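Urkari Colour Names, data card

A list of 136 everyday colour words, collected in Onberg and Mutholm by Elżbieta Witkowska and Vilho Rissanen. Last changed 28th February.

Files
words.csv — one word on each line, with the town and the speaker's age group
notes.txt — remarks on spelling

We asked 20 speakers, all adults. Spelling follows the Lazarević list, except for 4 words where our speakers did not agree. For these we kept both forms.

Known problems
Mutholm has fewer older speakers than Onberg. The words for grey and for pale blue overlap very much, so please do not treat them as separate groups without reading the notes.

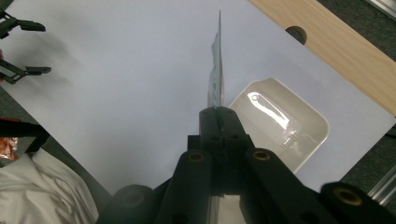

Corrections are welcome. Please write the line number and your favourite spelling.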